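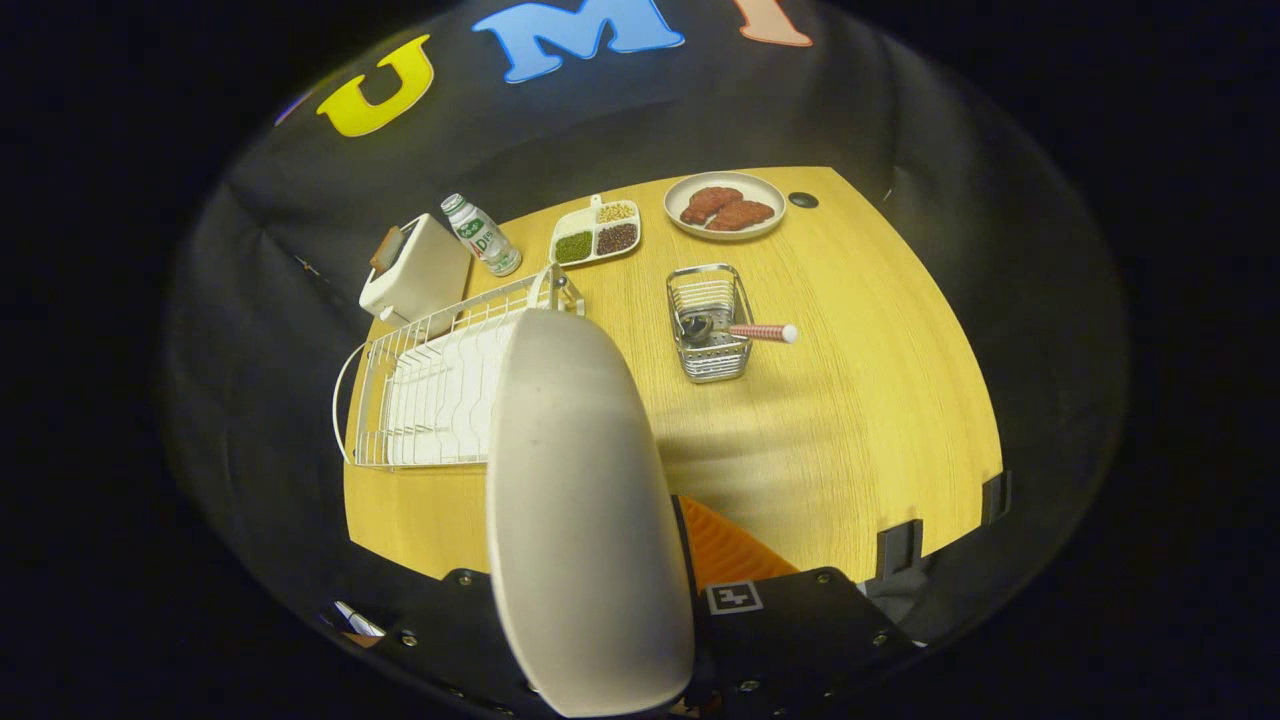

Subject: Re: Bringing an old sourdough starter back, and a few words about rye
December 20, 2024

Hello all,

I've been meaning to answer this since it landed in my inbox, and then there was the usual run of school concerts and parcels, so please forgive me if half of you have already written back privately. I'm copying in the original so it makes sense to anyone who has only just joined us.

> I was given a jar of rye starter in May and kept it going nicely
> through the summer, but then I went away and forgot it at the
> back of the fridge. It has a layer of grey liquid on top and
> smells like nail varnish. Is it dead? I would be sad to lose it,
> as it made the best loaf I have ever managed. Also, does anyone
> have a rye recipe that doesn't come out like a house brick?
> Mine are always gummy in the middle, even when the crust is
> nearly black.

First of all, don't throw it away! Grey liquid and a whiff of nail varnish only mean that it's hungry. I've left mine far longer than I would care to admit on a public list, and it has always come round. The things that would make me bin it are fuzzy mould, or any pink or orange streaks. If you see either of those, please let it go and ask one of us for a spoonful of ours, because there's no shortage of it in this group.

What I do is pour off the liquid, scrape away the top layer, and take a teaspoon of the paler stuff from lower down. Put that in a clean jar with 50 g of wholemeal rye and 50 g of water that feels just warm on your wrist. Stir it well, put the lid on loosely and leave it somewhere out of a draught. The next day throw most of it out, keeping a spoonful, and feed that the same way. You might see nothing at all for the first couple of feeds, and then you may get a great burst of bubbles and think you've done it, and then it may go quiet again. Don't lose heart at that stage. Keep feeding it until it rises and falls at the same sort of pace each time and smells of apples or yoghurt.

Now, about the brick. I baked gummy rye for years - my family were very kind about it - and there were 2 things I was getting wrong. One was that I cut it too soon. A rye loaf needs a whole day wrapped in a tea towel before you go near it with a knife, and a big one would like longer still. The other was the oven. If your crust is nearly black and the middle is still sticky, then it's too hot for too long. Start it as hot as you like for the first ten minutes and then turn it right down and let it go slowly for a good hour.

This is the loaf I make most weeks, which is my version of the one they used to sell at the Wavska bakery before it closed. It fills one large tin, and the dough weighs a bit more than you might expect:

400 g wholemeal rye flour
250 ml warm water, plus a splash if it's stiff
200 g lively rye starter
8 g salt
a tablespoon of black treacle
caraway seeds, if your household will stand for them (mine is split)

Mix it all with a wooden spoon. There's no kneading, and it will look like wet cement, but please resist the urge to add flour. Scrape it into a greased tin, smooth the top with a wet hand, dust it with rye and leave it until you see small cracks and pinholes in the surface. In my kitchen in winter that can be most of the afternoon. Then bake it as I said.

As for flour, I've been buying the stoneground from Volwood, and I like it very much, though it's thirstier than the supermarket kind. I did try the Rüegg one on somebody's recommendation and found it rather fine for this, but lovely in crispbreads. If anyone wants to share a sack from Volwood in the new year, do shout, as the delivery is the same price however much you order.

One last thing while I'm writing - does anybody still have the leaflet that came with the old Ferumitz bread tins? I lent mine out and it had the timings for the small size on the back, with my own scribbles, and I can't for the life of me remember them. A scan would do perfectly well.

Do let us know how the starter gets on, and a very happy Christmas to you all.

With warm wishes from a floury kitchen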